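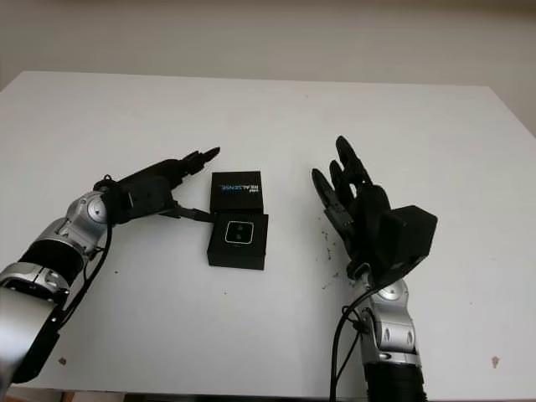 Truker Bench Rules and Data Card

Version 2, last edited 3 February 2023

Hello, and thanks for opening the README before the data (I know most people do it the other way round, me included). I look after the recordings for the Truker two-arm set, and I also wrote the house rules we record by. They used to live in two separate files and drifted apart, so now they're in one place and I only have to be embarrassed about one of them.

If you only want to load the files, skip to "What's in the folder". If you're going to record new episodes to go with ours, please read the whole lot. It's long, but it's mostly things we learnt by getting them wrong in the first batch.

What the set is for

Truker is a collection of tabletop handling episodes done with two arms and two multi-fingered hands. The tasks are small and rather dull on purpose: push a box, pick up a box, lift a lid, move one thing off another thing, put it back. We wanted a set where the objects are ordinary and the bookkeeping is good, as we'd all been burnt by the opposite.

There are 185 episodes in the folder. Of those, 159 passed the checks described further down and are marked "keep". The rest are still there, marked "review", with a short note on each. Please don't delete them from your copy and then write to me saying the numbering has holes in it!

What's in the folder

episodes/ has one sub-folder per episode, with the head camera video, the joint readings for both arms, and the finger readings for both hands.

notes/ has one text file per episode, typed by whoever was running the bench. Spelling varies. I've left it alone.

checks/ has the results of the checks, plus the script that makes them.

rules.txt is a copy of the rules below, for printing.

Times are in seconds from the start of the episode. Left and right always mean the robot's left and right, and never those of the person standing opposite. We had a whole afternoon of swapped labels over that one, and it's why the script now shouts if the left-hand file looks like it belongs to the right.

The rules

These are our own rules. They sit underneath whatever safety standard and risk assessment your site already works to, and they don't replace any of it. If something here clashes with what your safety person says, your safety person wins and I'd like to hear about it so I can fix the text.

Before you switch the arms on

Walk round the bench once. Look at every cable that leaves an arm and follow it with your eyes down to where it goes. It should have enough slack for the full reach of that arm and not so much that it can loop round a joint. Cables near the wrist get the worst of it, so look at those twice.

Check that the emergency stop is within reach of where you'll be standing, and press it. Then reset it. Yes, every session. It takes no time at all and I will go on about it forever.

Take off lanyards and dangly bracelets, tie hair back, roll up floppy sleeves. Mugs go on the shelf by the door.

Setting out the objects

Use plain, light things and nothing with a blade, a liquid or a loose battery. Product cartons are great: they're square, they stack, they have printing on them that a vision person can get their teeth into, and if one gets squashed we've lost a bit of card.

If a carton is open, write "open" in the notes. If it has its contents in it, write that too, and say what they are. An empty tray and a tray with a camera module in it behave very differently under a push, and you can't always work out afterwards which one you had.

Stacked or overlapping objects are allowed and welcome. Write down which one is on top. Dark boxes with dark hands are welcome too — they're hard for the vision side, and that's rather the point of keeping them in.

Objects go in the middle, where both hands can get to them. Leave clear tabletop on each side so that one hand can work while the other waits well out of the way.

About crumbs

I get more messages about this than anything else. The table in our recordings isn't spotless. There are specks, little brown marks and the odd smudge, and they're staying in. We wipe down at the start of the day and we don't wipe between episodes, for the simple reason that a table which magically cleans itself between clips teaches a model something daft. If you want a clean-table subset you'll need to make your own, and good luck to you.

What you mustn't do is brush debris away with a hand while the arms are live. If there's something on the table big enough to catch under a finger or a box, stop, power down, clear it, start a new episode.

While the arms are live

One person runs the bench and one person watches. The watcher doesn't type, doesn't film on their phone and doesn't chat (I find this one difficult). The watcher holds the stop button.

Nobody reaches over the table. That includes "just nudging the box back a bit", which is how every near miss in our log begins.

Speed is capped at 75 per cent of the limit set in the controller, for both arms, all the time. For a new task, start much lower and work up over a few dry runs with nothing on the table.

Only one hand touches an object at a time unless the task sheet says it's a two-hand task. The other hand holds still with its fingers relaxed, in whatever pose the sheet gives. Please don't invent a nicer pose halfway through a batch, as the waiting hand is in view the whole time and it does matter.

If a fingertip goes under a box when it was meant to go against the side, let go and back off slowly. Don't try to save the attempt. A failed grasp with a tidy retreat is a perfectly good episode and I'll happily keep it.

When you stop

Bring both arms back to rest before you cut the power. Write the note straight away, while you still remember. One or two lines will do: task, objects, anything odd. "Second push, box turned a bit, left thumb caught the rim" is a brilliant note. "Fine" is not a note.

How episodes get checked

The script looks for missing readings, clock drift between the video and the arms, and left/right mix-ups. After that a person watches the whole clip at normal speed and marks it keep or review. The person who checks is never the person who recorded it. We borrowed that habit from the Celport group, who've been doing it for longer than we have, and it has saved us from ourselves more than once.

Reasons for "review" so far include dropped frames, a sleeve in view, a missing note, and a note that plainly describes some other episode.

Things the set is bad at

The background is a plain beige wall and the table is off-white. If your robot lives in a busy kitchen, don't expect miracles.

Lighting is soft and comes from above. We've got hardly anything with hard shadows.

Nearly all the objects are rigid. Robles, our sister set, has cloth and bags, and the folder layout is the same so you can mix them. The finger readings are scaled differently though — see the conversion table in checks/ before you join them up.

Finger readings are the weakest part. They tell you where the joint was told to go and where it thinks it went. They don't tell you how hard it pressed.

Using it and sending things back

You can use the set for research and teaching. If you publish with it, please give the version number, and say whether you used the "keep" episodes or the lot.

New episodes are very welcome, as long as they come with notes and the checks have been run. Put them in a folder named after your site and send a link through the Groredgate tracker, under "bench data". Corrections to the rules go in the same place, under "bench rules". I read that list on Fridays, so if you write on a Monday and hear nothing, I'm not ignoring you.

Known issues

Some early notes call the tray "the lower box" and some call it "the open box". Same thing.

The checks script falls over if there's a space in the folder name. I keep meaning to fix it.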